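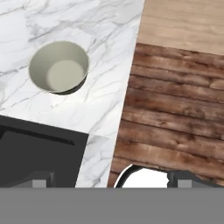
Figure 3. Pale gray-green bowl on a marble counter, seen from almost straight above.

3.2 What people keep by the door

I went into the Pridside interviews expecting to talk about kitchens, and I came out with 53 pages of notes on keys. Keys! Also coins, dead batteries, a single earring (two households, both very fond of theirs) and rather a lot of takeout menus. My co-author Efa Watkins had warned me about this after her pilot in Gethin, and I should have listened.

We visited 109 homes, and in most of them I was shown the "landing spot" before I'd even got my coat off. Sometimes it was a hook or a shelf, but a plain round bowl like the one in Figure 3 came up again and again – people had strong feelings about it, too. One man told me his wife could empty the whole house and he wouldn't notice, as long as she left the bowl alone. I've kept his wording in Appendix B, where it runs on for a good while.

Prothero's older survey treats all of this as clutter, and I don't think that's fair. Eight of our households had moved the landing spot in the past year, and every one of them could tell me why, usually with an argument attached. I come back to those arguments in Section 4, along with the menus.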